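Predictive text stops learning new words after keyboard update

Sikidix
I use the Drurnex keyboard on a mid-range phone with a 320 dpi screen. Since the update in March it no longer adds words I type to the personal dictionary. Existing entries (706 of them) still show up as suggestions. New ones never do, even after I type them a dozen times and tap the quoted word in the suggestion bar. Restarting the phone changes nothing. I type in English and Thai, if that matters. Is there a fix that keeps my word list?

Phetsri
Check whether incognito typing is on. The update moved that switch to the long-press menu on the comma key, and it is easy to hit. While it is on, the keyboard reads the dictionary but does not write to it.

If it is off, do the following:
Open keyboard settings, Dictionary, Export. Save the file outside the app folder.
Go to the system app settings and clear the cache only. Clearing storage deletes the word list.
Turn off the second language and type a new word 2 times in a plain text field. Password and search fields are excluded from learning.
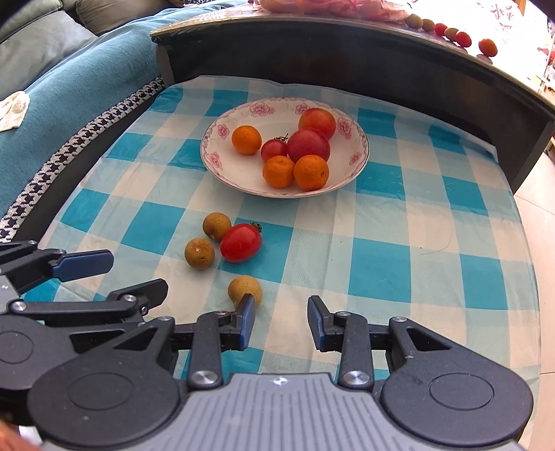

If the word now appears, the fault is in the language merge. Turn Thai back on, but set it as a separate layout and leave "Multilingual suggestions" unchecked. If the word still does not appear, clear storage, import the exported file and test again.

Livden
same here, cleared cache and it worked for a day then stopped. Went back to the old version, no problems since. You have to turn off auto update or it comes back.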